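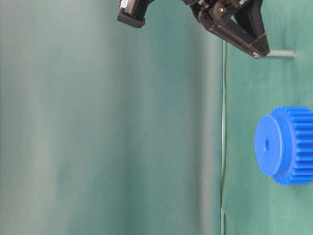

4.2 Equipment plan and cost basis

The budget was built from the task outward. Peg-and-gear assembly sets the tolerance, the tolerance sets the finger geometry, and only then was an arm selected. Quotations were obtained from Kelteck and Flumer for the same payload class. Fingers were costed as consumables, with 10 pairs allotted per cell, while the arm and controller were written off over the full project term (Fabbri and Gatti, internal report). Camera mounts were entered on a separate line – they are shared between cells and would otherwise be counted twice.

Figure 3. Blue spur gear between the two gripper fingers. The metallic insert at the center of the hub determines the positioning accuracy to be specified at purchase.

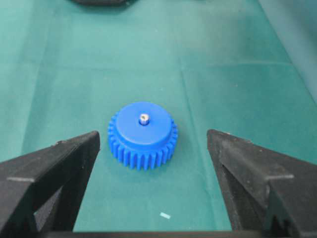 Should spare fingers be ordered together with the arm? Ordering them together is preferable when the supplier charges a setup fee per batch, as both bidders do. A later order remains sensible if the finger design is still open.

Service contracts were excluded from the comparison. Vitale priced them separately in June, and the totals are given in Section 4.3.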